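# The Finger That Came Loose

At Uniyal, a small company which collects training data for household robots, the fault was first taken for a software problem.

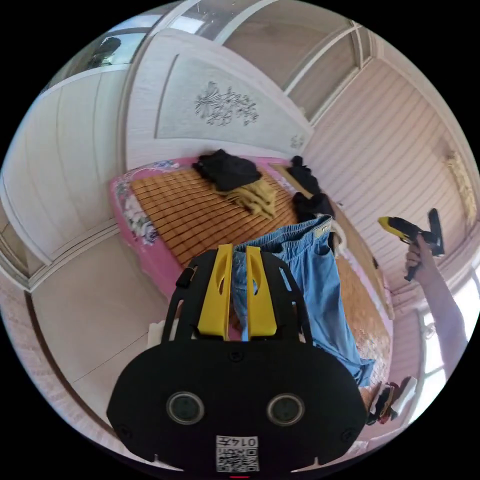 The recordings from April looked good for the first hours. Then the folding tasks began to fail in the checking program. The distance between the two fingers, as the software calculated it, did not agree with the distance in the video. The engineers in Ciltberg spent 11 days looking for the mistake in their code. They changed the filter, they changed it back, and the error stayed.

The cause was a screw. Each yellow finger of the hand-held gripper sits on a rail, and the screw under the left rail had become loose by less than one turn. When the fingers closed on thin cloth, nothing happened. When they closed on denim, which is thick and heavy, the finger leaned outward a little and came back after release. A person holding the tool could not feel it.

Of 3638 recordings made in that period, 2000 had to be put aside. The others showed only light garments and could be kept.

There was also a question of safety, and I think it is the more serious one. Operators had noticed a clicking noise and tightened the screws themselves, some of them with a power drill. The drill is fast, but it can easily crack a plastic part, and a cracked part may break while somebody's other hand is close to it. Two fingers were found with fine cracks at the base.

Uniyal now asks for a hand screwdriver and a check after every 40 recordings. The supplier, Pirkon, has promised a screw with a locking ring. Until it arrives, the operators draw a line of paint across the screw head and the rail. If the line is broken, the work stops.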